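Cunder grasp planner: your questions

What does Cunder do?

It picks things out of a bin without knowing what they are. I feed it a depth image, it proposes a bunch of grasps, scores them, and the arm goes for the best one. That's pretty much the whole trick!

What did you train it on?

3,136 grasp attempts, all from our own bin. I held back another 137 for testing and didn't peek (okay, I wanted to).

Is it the same as Cakia?

Nope. Cakia was my older planner, and it only looked at the top surface of things. Cunder also checks whether the fingers will hit a wall on the way down, so it does a lot better in corners.

Do I need a metal bin?

You don't, but shiny walls are the harder case, so I'd start there if you want to compare numbers with mine.

How many objects per run?

A handful, in odd shapes. I'd rather have a few weird ones than a big heap of boxes.

What does a run look like?
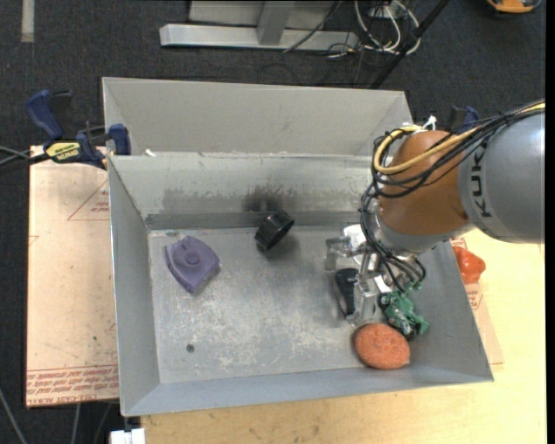 2 min read

The arm is a KUKA, reaching in from the right, with the purple triangular piece over on the left part of the floor. Clamp your bin down before you start, please. If it shifts even a little, your calibration is toast and you get to do it all over again (ask me how I spent December).

Can I get the code?

Soon! I'm still cleaning up the Pallstead export script.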